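Cabinet Doors That Won't Stay Shut

A door that drifts open at night is seldom haunted. Check the hinge screws first. Tighten by hand, 2 turns at most, because a power driver will chew the hole into something resembling oatmeal.

If the hole is already oatmeal, pack it with toothpicks and wood glue, wait 24 hours, and try to feel patient.

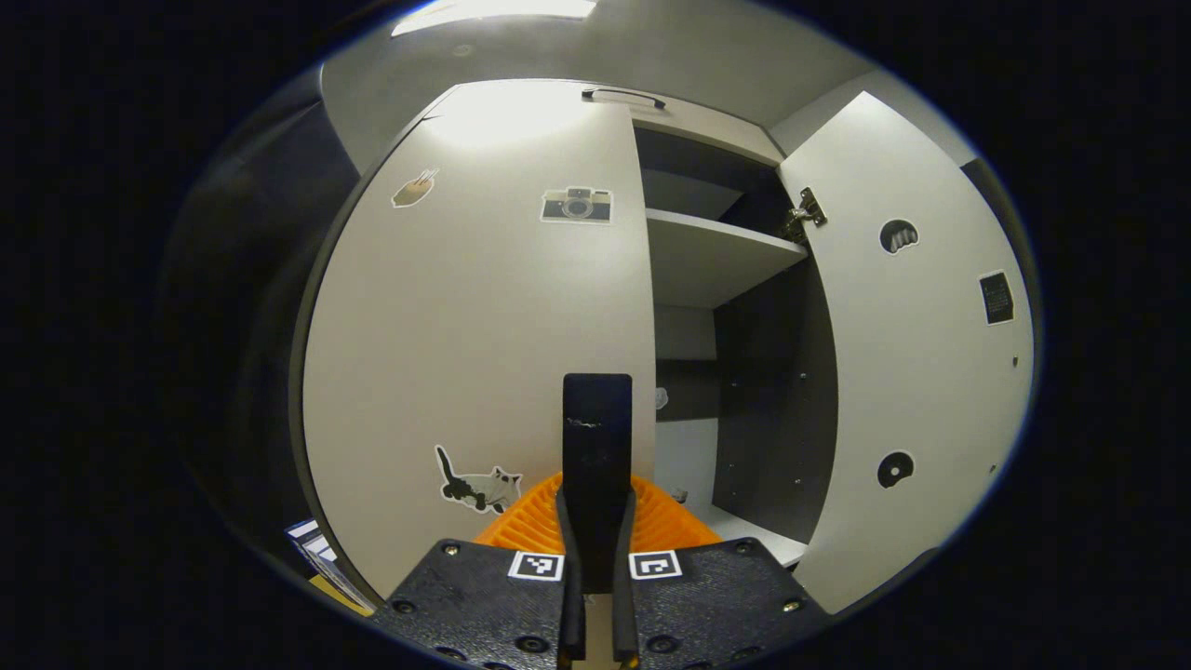 Stickers on White Doors

Warm the sticker with a hair dryer, then peel slowly from one corner. Cooking oil lifts the leftover gum. Dish soap lifts the cooking oil. Your fingernails will recover by Sunday.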